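Skonetico sink kit: sample recordings and notes
Maintained by Oksana Skoryk

I've had the Skonetico kit bolted to my counter since December and I'm still having a great time with it! This folder holds 200 short runs at a double sink, all recorded with the fixed side view, plus my setup files.

Good: the arm mounts in 15 minutes, and the config format is plain text (thank you!). Less good: the cable clips. Buy spares.
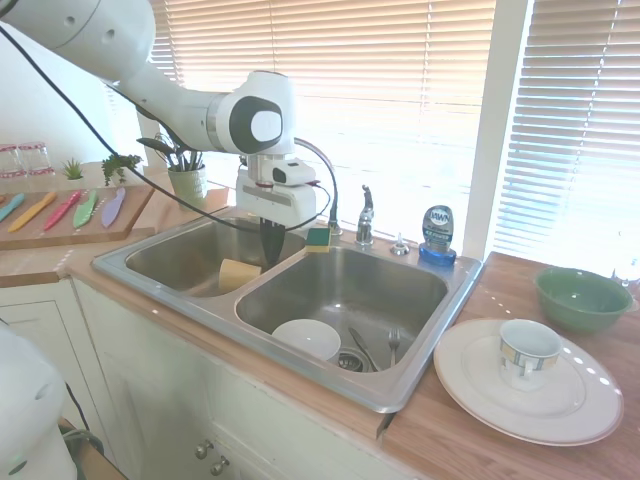
Sponges are my favorite thing to test with, as they squash and forgive a sloppy grip. Cutlery is much harder, so start with the sponge runs and work up.

Known issues
- 12 runs have no gripper log
- clock drift in the oldest files

Last update: June 2018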